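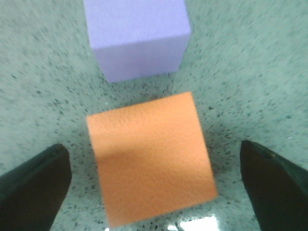 Open fingers on either side of an orange foam cube, seen from the wrist camera.

Rirwood cell

The Rirwood cell is the small pick-and-place station I look after at Koltatham, and most of its upkeep is finger alignment. I start with the jaws open and a foam cube between them – the gap should look the same on both sides. If it doesn't, I loosen the left finger, nudge it over and tighten it again. Then I run 46 slow closes and check the cube for dents.

The fingers themselves are part 1811, from Nasr. I swapped the last pair in February, and wow, what a difference! Camera offsets get saved after every swap (I forgot once – never again).

See also: Skestham cell
Last edited 2019-07-08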